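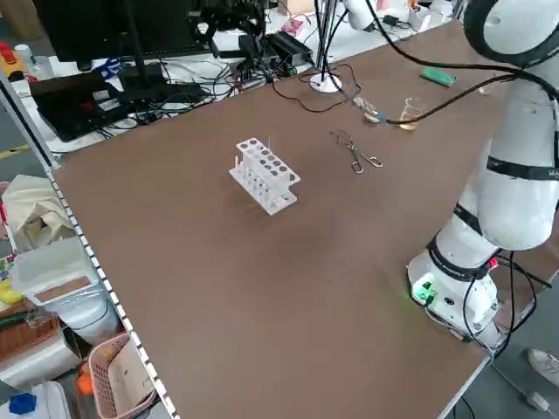 Shared workshop in Rutlow sets up two-arm bench for chemistry chores

21 Jan 2025

RUTLOW - Members of the Skuta workshop have built a two-arm robot station on a table in their main room and are trying it out on the kind of small handling jobs that come up in a school chemistry lab.

The project is called Baluyot, after the street where the workshop had its first space. It was put together on evenings and weekends by members who also use the room for bike repair, sewing and electronics. The group says the aim is a bench that can set out glassware, move tubes in and out of a rack and put things back at the end of a session.

Work on the station began in May. The members spent 3473 on parts other than the arms, most of it on the table frame, power supplies and cable. The arms were bought secondhand with money from the workshop's equipment fund, which is filled by dues and by an open repair night that draws around 30 visitors. 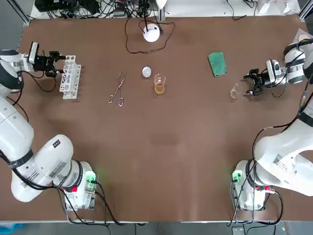
Reach was the first thing the builders had to settle. An early layout had both arms on the same side of a narrower table, and they got in each other's way. The arms are now mounted at two corners of the brown table, one left and one right, and their grippers come in from opposite sides. With the middle and front of the surface kept clear, there is room to pass an object from one side to the other. Each gripper has a small camera mounted on top of it, so the software has a close view of whatever is near the fingers.

The control software, named Orov, was written by members and runs on an ordinary computer. It works from a written list of moves. A person sets up a task by guiding the arm through each position, saving the positions and then editing the list by hand. The group said a new task takes an evening to enter and usually a second evening to fix.

Speed is set low. Anyone running a task keeps a stop button within reach, and members have to complete a short safety session before they can use the station alone. So far 24 people have done so.

The workshop chose chemistry items because they come in shapes that are hard for a gripper in different ways. A test tube is thin and has to go in straight. A beaker can be pushed over, and a shallow dish is difficult to pick up from a flat surface. Members said they tried wooden blocks first and learned little from them.

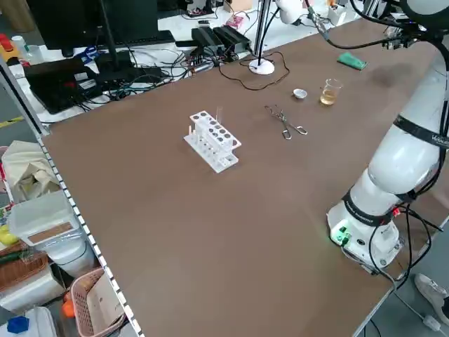

Test tubes have taken up most of the group's time. Orov stores a position for every hole it is meant to use, and a rack that has been bumped or turned makes those positions useless. The white plastic rack used on the table has an upper and a lower plate, both with holes, so a tube has to line up with the two of them to stand upright. Members are now working on a routine that checks the angle of the rack with the cameras before each move and corrects the saved positions.

Tongs are the next item on the list. The builders want an arm to lift a pair by the handles and lay it down again facing the same way. Using the tongs to hold something else is a longer-term goal, and the group has not set a date for it.

The other open job is cable routing. Members plan to add clips along the edge of the table and to shorten several power leads, and they are looking for a cheap cable tray that fits the frame.

Skuta has set aside 400 for the next round of work, which will go toward spare gripper fingers and replacement glassware. The group also plans to write up the table frame so that other workshops can copy it. The drawings will be free, and the Orov software will be shared once the setup instructions are finished.

People who want to see the station can come to the open repair night in Rutlow. Visitors do not need to be members, but the arms will be run only by those who have completed the safety session. Donations of used lab glassware are accepted at the front desk if the items are clean and free of chips.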